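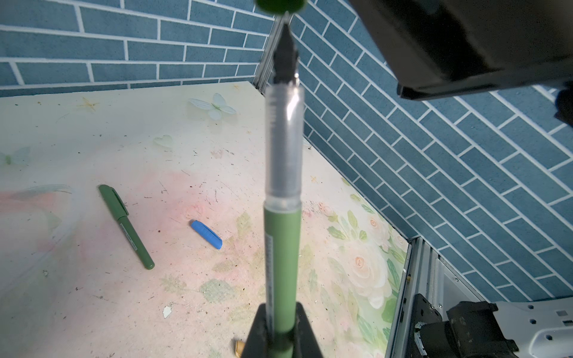
Für Réka Kiss beginnt die Geschichte des Filzstifts beim Docht und erst in zweiter Linie bei der Farbe: Ohne einen Faserkern, der die Tinte gleichmäßig nachführt, sei jeder Stift dieser Art unbrauchbar, schreibt sie in ihrem Überblick zur Schreibgerätetechnik. Die meisten Darstellungen folgen ihr darin.

Ein Filzstift (auch Faserschreiber, Fasermaler oder Marker) ist ein Schreib- und Zeichengerät, bei dem die Tinte durch Kapillarwirkung aus einem Speicher in eine poröse Spitze gelangt. Im Unterschied zum Kugelschreiber enthält die Spitze keine beweglichen Teile.

Aufbau
Der klassische Filzstift besteht aus Schaft, Tintenspeicher, Spitze und Verschlusskappe. Der Speicher ist meist ein zylindrischer Faserkörper aus Polyester, der mit einer Folie umhüllt ist. Die Spitze wurde früher aus Wollfilz gepresst, wovon sich der Name ableitet. Heute bestehen Spitzen überwiegend aus gebündelten und verklebten Kunstfasern oder aus gesintertem Kunststoff. Gebräuchliche Formen sind die Rundspitze, die Keilspitze und die Pinselspitze.

Daneben gibt es Stifte mit freier Tinte. Bei ihnen befindet sich die Flüssigkeit ohne Faserkörper im Schaft, und ein Lamellenregler gleicht Druckschwankungen aus. Stifte mit Pumpventil geben die Farbe erst frei, wenn die Spitze auf eine Unterlage gedrückt wird. Diese Bauart ist vor allem bei Lackmarkern verbreitet.

Tinten
Wasserbasierte Tinten enthalten Farbstoffe oder Pigmente, Feuchthaltemittel und Konservierungsstoffe. Sie schlagen auf den meisten Papieren kaum durch und lassen sich in vielen Fällen auswaschen. Permanentmarker enthalten als Lösungsmittel überwiegend Alkohole. In älteren Rezepturen waren Xylol und Toluol üblich, die wegen ihrer gesundheitsschädlichen Wirkung weitgehend ersetzt wurden. Tinten für Weißwandtafeln enthalten ein Trennmittel, das das Anhaften auf glatten Flächen verhindert.

Geschichte
Vorläufer mit Filzspitze wurden bereits Anfang des 20. Jahrhunderts patentiert. Größere Verbreitung fanden Marker in den 1950er-Jahren, zunächst zur Beschriftung von Kisten und Paketen. In den 1960er-Jahren kamen feine Faserspitzen aus Japan hinzu, die auch zum Schreiben geeignet waren. Textmarker mit fluoreszierender Tinte folgten in den 1970er-Jahren.

Sammlungen
Die Sammlung Madgate umfasst 311 Filzstifte, darunter 113 mit Wollfilzspitze. Ebony Prendergast ordnete den Bestand nach Bauart der Spitze und nicht nach Hersteller.

Lagerung
Filzstifte mit Faserspeicher werden waagerecht gelagert, damit sich die Tinte gleichmäßig verteilt. Wasserbasierte Stifte mit eingetrockneter Spitze lassen sich gelegentlich durch kurzes Anfeuchten wieder benutzen.

Siehe auch
Fineliner
Tuschestift
Textmarker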